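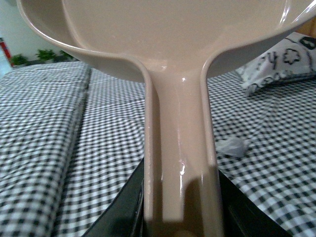

Is it OK to keep a little dustpan and brush on a wooden nightstand?

Rania Kanaan
Bedroom and Linens, asked on a Sunday

Hello all, I have been reading this board for a good long while and finally have something of my own to bring to it, so please bear with me if I go on a bit (my sister tells me I can't order a sandwich in under 200 words).

I eat toast in bed. There, I've said it. I have done it since college and I am not going to stop at this point in my life, and my husband gave up on me years ago. The trouble is that toast means crumbs, and crumbs in the bed are about the worst thing there is at eleven at night when you're tired and just want to lie down. I used to walk to the kitchen for the big broom and pan, but you can't very well use a kitchen broom on a bed, so in April I bought one of those small pan and brush sets, the pale plastic kind with the soft curvy handles and a round knob on the end. It came from the Gekska store out by the highway and it cost next to nothing. I like it so much! It stays in the bedroom and nothing else gets swept with it, only the sheets and whatever lands around the nightstand.

Now to what's bothering me. The nightstand came from my aunt. It's wood with a warm honey finish, nice thick rounded edge along the top, small drawers with round wooden knobs, and she kept it beautifully. I'd hate to be the one who ruins it. 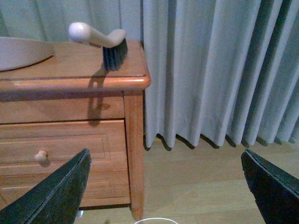
My worry is the bristles. They're packed in tight and they feel stiffer at the tips than they look, and I keep picturing fine little scratches building up in one spot over the months until the light catches them one day and there's a dull patch. I rubbed my finger over the place this morning and couldn't feel anything, but my eyes aren't what they were. I also wonder about the plastic. I remember my mother having a rubber mat that left a mark on a varnished table and it never came out, whatever she tried, and she tried everything down to mayonnaise.

So I suppose I have a few things to ask all at once. Does a brush resting on its bristles hurt a finish like this? Does it hurt the brush, for that matter? And where do other people keep theirs, if not out on top? The drawers are full (hand cream, old letters, reading glasses, you know how it goes) and I don't want to put it under the bed where I'd have to get down on my knees for it.

One more detail in case it matters, and that's the edge. The top has a thick lip that runs around the front and curves at the corner, and when I'm half asleep I tend to set things down with one end poking out over it. I've knocked more than one thing off that way.

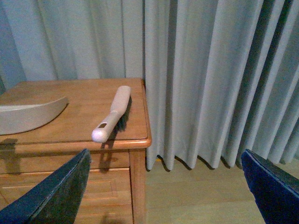

The front corner, where the lip curves around.

Thank you in advance to anyone with the patience to get this far. I'm open to all suggestions except giving up the toast.

Obadia Ndung'u

just put it in the closet. or get a cordless vac, I have a Zendell and it does mattresses too

Adhiambo Lukumay

Rania, I read every word and enjoyed it, and I'm a crackers-in-bed person myself, so you're among friends.

I refinished furniture as a side job for a good many years, mostly dressers and tables, so I can speak to the scratches at least. Bristles sitting still won't do anything you need to lose sleep over. Scratching comes from movement, and even then it's usually the grit caught in the bristles that does the damage, much more than the bristles themselves. Bread crumbs are softer than most things, but if the brush ever goes near the floor it will pick up sand, and sand on a varnished top is no joke at all. You say you only sweep the sheets and around the nightstand. I'd look hard at that "around"! If it includes the floor, even a little, tap the brush out well over the trash can before you set it back down, and lift it up when you want it instead of sliding it across.

As for the brush, I would lay it on its side or on its back. Bristles that stand with weight on them for weeks will start to take a bend, and a bent brush just pushes crumbs around the bed. If yours have already splayed a little, hold them in warm water for a couple of minutes, comb them straight with your fingers and hang the brush up to dry. Let it get dry all the way through before it goes anywhere near your aunt's nightstand. Damp does more harm to an old finish than any bristle.

Your mother's rubber mat is a real thing, and I've had customers bring me tables with that same kind of mark. Rubber and some of the soft, bendy vinyls can react with varnish when they sit on it a long time. Hard plastic is much less of a concern. If your pan is rigid and doesn't feel tacky, I'd be comfortable with it, but a piece of felt or a folded cotton napkin underneath costs you nothing and then you can stop thinking about it. I have an old linen tray cloth on mine, a bit tea-stained by now - it came from a yard sale with a whole box of others - and it catches the stray crumbs too, so I just carry it to the window and shake it.

One last thing, about the lip. Please push everything back a hand's width from the front. I lost a very nice lamp that way.

Atieno Massawe

Agree with most of that. I don't agree about leaving it out on top, though that's only taste. Mine hangs on an adhesive hook stuck to the side of the bed frame, low down on my side where guests can't see it. I was lucky that the brush I bought had a hole in the handle. If yours only has a knob you could tie a loop of ribbon behind it and hang it by that. Don't stick a hook on the nightstand itself! The adhesive can pull the finish off when you remove it, and I have the dresser to prove it.

Also, shake the sheet out first, then brush. It took me far too long to work that out.

Rania Kanaan

Oh, you are all so kind, thank you. Obadia, my closet is a disgrace and I'm a little afraid of it, but I do appreciate the thought.

Adhiambo, I went straight upstairs and felt the pan and it's quite hard, not tacky at all, so I'm relieved about that. I'll look for some felt at the craft store this week. I'm also guilty on the floor, I'm afraid, so the tapping out over the trash starts tonight. 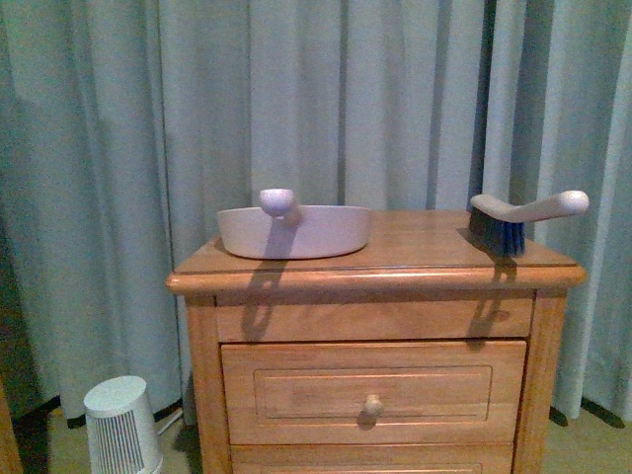 Pan on the left, brush on the right, before the felt.

Atieno, the ribbon is a lovely idea and I have a whole tin of it saved from presents. I may try that on the bed frame if the felt doesn't suit me. Does the hook hold up all right when you change the sheets, or do you find you catch it with your arm?

Atieno Massawe

It holds fine. I do catch it now and then, but the brush weighs so little that it only swings.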